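4.2 What guests carried home

We had gone into the interviews expecting couples to talk mostly about food and music, and they did, at length and with great pleasure. What surprised us was how often the conversation drifted to the favors. Of the 609 guests who returned our August survey, many could still name the small gift left at their place, and several wrote back weeks later to tell us where it had ended up (one is still in a glove compartment in Camodano!).

Pin-yu Tseng, who led the coding of the open answers, sorted the favors into 17 kinds and then patiently folded those into three larger groups: things to eat, things to keep on a shelf, and things to wear or use. Guests at the Brurkdale weddings leaned strongly toward the first group, and a good many told us they had finished theirs before the dancing began. Soft goods such as scarves and kerchiefs came up less often, but people wrote about them more fondly and at greater length, and color was nearly always the first thing they mentioned.

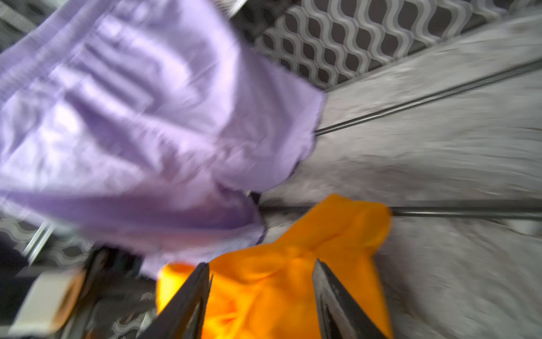 Figure 3. Lavender and orange cloth.

We followed up by phone with 23 of these guests. Most remembered the color of the favor better than the couple's flowers, and we return to that finding in Section 5, where we compare it with the seating and table answers.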